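**Progress report to the Plutov Fund: Clovville to McAlister branch line, September**

The short version is that we have a railroad again, in the sense that a person with patience and no connections to make could ride it from one end to the other. The long version follows, as required by section two of the grant agreement.

## Track

Of the 130 miles in the grant, 100 are now open at line speed. The remaining stretch, on the McAlister side, has new ties and rail but is waiting on ballast. The quarry has promised the ballast three times, each time with great sincerity. We've asked for a fourth promise in writing.

The bridge over the creek passed its load test. Inspectors had one finding, a missing handrail bolt, and described it over two full pages. The bolt is in.

## Signals

Serkunex delivered the new signaling software in July, and it spent most of August believing there was a train parked in Clovville yard. There wasn't. The fault was traced to a track circuit wired to the wrong terminal, and the phantom train has since departed. Crossing gates at both ends of town now come down when they should and, after some negotiation, go back up.

We still owe you the maintenance plan for the signal huts. It's drafted. The state rail office wants it in their format, a spreadsheet that appears to have been designed for ferries.

## Ridership

Daily boardings reached 524 in the last full week of August, against a target we set back when we were feeling optimistic. The morning train does well. The mid-afternoon train mostly carries air, and we'd like to move it to 5:40 p.m., when people in McAlister are leaving work and might want to go somewhere.

On-time performance improved once we stopped holding trains for the bus. The bus company has noticed -- they would like us to hold the trains again. Talks continue.

## Money

Spending is within the approved budget, apart from drainage, where we are over by 15 percent. The culverts on the old maps were in the right places but were half the size shown. We're covering the difference from the station paint line, so Clovville station will remain its current green until spring.

## Next period

- Ballast, if it comes
- Driver training for the McAlister section
- Signal hut plan, in ferry format
- Your approval of the 5:40 departure, please, before the winter timetable goes to print

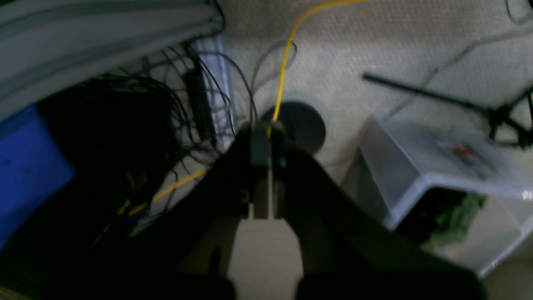

The timetable printer needs two weeks' notice, and charges extra for less.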